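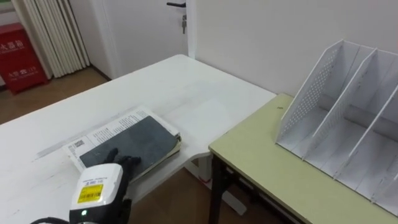

Štěpánka Sokol wrote in to say that her arm stopped dead on a folder, the light on the gripper stayed green the whole time, and could I please put the 673 fault somewhere people can find it before they start pulling on things. Fair point! It was buried in the back of the old guide under "miscellaneous," so I've pulled it out and given it a section of its own.

Section 4. Fault 673: gripper stops on the cover and won't let go

Applies to: Zurell two-finger gripper, Brerance controller, desk-filing setup (pick a folder off the one table, stand it in the organizer on the other).

What it looks like

The arm comes down, the fingers press on the cover of the folder, and then... nothing. No lift, no slide, no retreat. The screen on the Brerance shows 673 with the words HOLD FORCE NOT RESOLVED, and the task timer keeps running, which fooled me for most of a morning the first time.

The green light on the gripper housing tells you the gripper has power and is talking to the controller. It does not tell you the arm is safe to touch, and it does not tell you the task is fine. It will happily stay green all the way through a 673. I'd love it if it turned amber, I've asked for it, and for now please read the screen and leave the light out of it.

Under the hood, the gripper is being told to press until it feels a firm surface, and a folder isn't firm. The cover gives, the pages under it shift, and the force reading wanders around and never settles. After 2000 milliseconds of that the controller gives up and freezes everything in place with the motors still on.

CAUTION: "Frozen" means holding position under power. The arm is still pushing down. If you slide the folder out from under the fingers, the arm can drop the last little bit and hit the table, or your knuckles. I have done this. It was only a bruise, but I said some words that Gilles Marchal still brings up.

CAUTION: Do not press RESUME on a 673. RESUME picks up at the next move in the list, and in this task the next move is a fast swing across to the organizer. If the fingers are still pressed on the cover, the folder goes along for part of the ride and then goes wherever it likes.

4.1 Getting out of it safely

Do these in order, every time, even if you're sure you know what happened.

1. Take your hands off the table. Anybody standing with you does the same.

2. Press PAUSE on the Brerance, then look at the top line of the screen and wait for it to read PAUSED. It can take a couple of seconds.

3. Write down the force number next to the fault code, or take a picture of it with your phone. It's gone once you clear the fault and you'll want it in 4.3.

4. Go to MANUAL > GRIPPER > RELAX. The fingers ease off without opening. You may hear a soft click from the housing.

5. Go to MANUAL > ARM > UP and hold the button down. The arm rises slowly for as long as you hold it. Stop when there's a clear hand's width of air between the fingertips and the folder.

6. Watch the folder while you do step 5. If the cover starts coming up with the fingers, let go of the button right away and jump to 4.2.

7. Turn the key switch on the Brerance to SERVICE and take the key out. Put it in your pocket. Now you can reach in.

8. Move the folder back to its starting place, close it up neatly if the pages have slid, and check that nothing is poking out past the cover.

9. Key back in, switch to RUN, clear the fault, and start the task from the top. Not from the step where it stopped.

Note: If RELAX is grayed out, you skipped step 2 or the screen hadn't caught up yet. Go back and wait for PAUSED.

Note: The emergency stop is always okay to use. It won't hurt the arm, and I'd much prefer a hundred needless stops over one you hesitated on. Just know that the arm sags slightly when the brakes come on, so don't use it as a shortcut for letting the folder go when everything is calm.

4.2 If the cover is caught

Sometimes one fingertip gets in between the cover and the pages, or under the lower edge. Morfudd Mathias had a good one on Wednesday where one finger was on top and the other was underneath, and the arm lifted the whole thing like a waiter with a menu.

1. Let go of the UP button. The arm stays where it is.

2. Press DOWN in short taps until the folder is lying on the table again. Short taps! The manual speed is low but it isn't nothing.

3. Choose GRIPPER > OPEN, slow. Leave the speed setting alone. If it says fast, cancel, set it to slow, and try again.

4. Try UP again, one tap, and look.

5. Still caught? Hit the emergency stop, wait for the brakes, turn to SERVICE, take the key out, and work the cover free by hand from the side. Keep your fingers out of the gap between the gripper fingers the whole time.

CAUTION: Don't pull on the gripper's cable to get room. I know it's right there and looks like a handle. The connector is small and the pins bend, and a bent pin gives you a whole family of faults that look exactly like this one.

4.3 Finding out why

Okay, the arm is up, your hands are fine, the folder is back. Now grab the number you wrote down in step 3 of 4.1.

If the number was low and jumpy, the surface was too soft. Thick folders that bulge on one side are the worst for this. Things to try, easiest first:

1. Turn the folder so the fingers land nearer the spine, where the stack is tighter.

2. Tuck loose sheets all the way in. A sheet sticking out from behind the cover changes the outline the vision step sees, and the arm aims for the middle of the wrong shape.

3. In TASK > CONTACT, change the setting from FIRM to SOFT. SOFT accepts a wandering reading and moves on sooner. I run all my folder tasks on SOFT now and should have from the start.

If the number was high and steady, the arm was pushing on something solid and the controller didn't believe it. That nearly always means the table height in the setup is wrong.

1. With the folder off the table, run SETUP > TOUCH TABLE and let the arm find the surface.

2. Do the same on the second table. They aren't always the same height, even when they look it from where you're standing, and the controller keeps a separate number for each.

3. Save both. It asks twice. Say yes twice.

If there was no number at all, just dashes, the gripper stopped reporting. Check the cable where it leaves the housing and follow it back along the arm. Push the connector in until it seats. If the dashes come back after that, stop using the gripper and send it in with a note.

Note: Hervé Pruvost reports that on his bench the dashes showed up only when the arm reached far across the table, and the cure was more slack in the cable at the elbow. I couldn't get mine to do it, but I've redone my slack anyway.

4.4 Test before you go back to work

Please don't skip this part. I did once and got a second 673 while I was still telling somebody how I'd fixed the first one.

1. Set the arm speed to its lowest setting.

2. Use a folder you don't care about. Same size as the real ones if you can, with some paper in it.

3. Stand where you can reach the emergency stop without leaning over the table.

4. Run PICK ONLY. The arm should come down, touch, grip, lift a little, and hold.

5. Run RELEASE. The fingers should open cleanly with the cover lying flat underneath.

6. Repeat steps 4 and 5 with the folder turned at an angle to the table edge. Real folders never get put down straight.

7. Run the full task once, into the organizer, still at low speed. Watch the fingertips go past the top of the dividers. If they touch, stop and raise the drop point.

8. Put the speed back up one notch at a time.

If you get a 673 anywhere in there, go back to 4.1 and start over. If you get it again after doing all of 4.3, stop running the task and call.

4.5 What to send when you call

The support desk at Langlois will ask for these, so have them handy:

- the force number (or "dashes")
- whether CONTACT was on FIRM or SOFT
- the code printed on the label on your gripper housing
- what you were picking up, and how thick it was
- which buttons you pressed after it stopped, all of them, including the ones you'd like to forget

That last one matters a lot. Candela Collado spent ages on a report from the Walonska site that made no sense until somebody mentioned, in passing, that they'd hit RESUME first. No one's going to yell at you!

4.6 Small stuff that didn't fit anywhere else

Wipe the fingertips with a dry cloth when they start looking shiny. Slick fingertips skate on textured covers and you get the low, jumpy number.

The task timer doesn't stop during a fault. Reset it by hand or your log will say one folder took all of lunch.

The October update adds a beep on 673. You can turn the beep down under SOUND, and please don't turn it off.

If you clear the fault with the power switch, the table heights revert to the last saved ones. So if you never said yes the second time in 4.3, go do that now, then run the 4.4 test again.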